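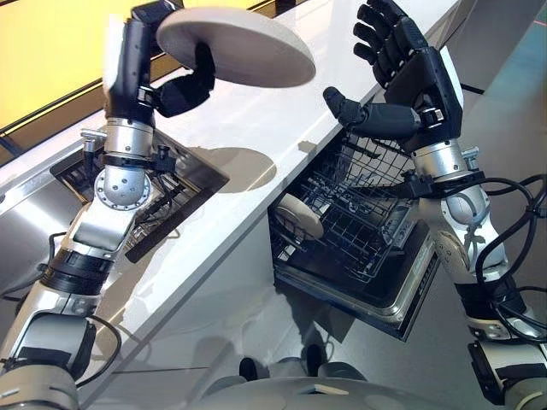
A cream-colored plate above the white counter, with the dishwasher open and another plate upright in the rack.

Do you have opinions about how a dishwasher should be loaded? Come and load ours!

Ivora is looking for 30 adults to take part in a kitchen study this spring. We're interested in the everyday business of getting dishes from the counter into the rack and back out to the shelf: which plates go first, where the big baking trays end up, what people do with the bowl that never seems to fit anywhere. We think these small habits are fascinating, and there is surprisingly little written down about them (believe us, we've looked). What we learn will go into the Presari guide to kitchen layout, a free booklet for people planning or rearranging a kitchen at home.

What you'd be doing

You'll come to the Taipe kitchen for a single session. We'll give you a counter of dishes and ask you to load the dishwasher however you normally would at home. Then we'll swap in a trickier set, with baking trays, deep bowls and a few awkward lids, and you'll do it again. After a break with coffee and something to eat, you'll unload everything onto the counter and put it away. We finish with a short chat about what you did and what drove you crazy about the racks.

There's no right way to do any of this. If you rinse everything first, great. If you've never rinsed a plate in your life, also great, and we'd really like to hear your side of it.

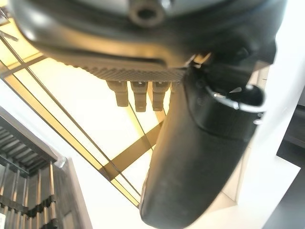

A session takes half a day, including the break and the chat at the end. You can pick a morning or an afternoon when you sign up, and you're welcome to sit down between rounds. Wear shoes that are comfortable on a hard floor and sleeves you can push up. Aprons and dish gloves are on the hooks by the door.

Who can take part

Anyone 18 or older who does dishes at home at least a few times a week. You don't need to own a dishwasher. We'd love to have people who share a kitchen with roommates, parents cooking for a crowd, people who live alone and run a load every few days, and left-handed people (we never get enough of you). You should be able to lift a stack of dinner plates and bend to reach a low rack. If reaching down is hard for you but you'd still like to join, write to us and we'll talk about raising part of the setup.

What you get

A Grokden gift card on the day, free parking, lunch or a snack depending on your session, and a copy of the booklet when it's printed in November.
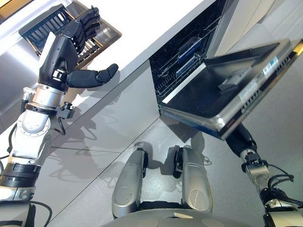
Do I need to bring my own dishes?

We supply all the dishes and trays for the session. If there's one piece at home that always gives you trouble, though, bring it along and show us!

How to sign up

Send a short note to Yolanda Lozano at Ivora, Room 760, with your name, a phone number, whether you prefer mornings or afternoons, and any food allergies. Please put study number 1509 at the top. Sign up by Mar 18, 2020. Yolanda will call you back to set a time and go over the consent form with you.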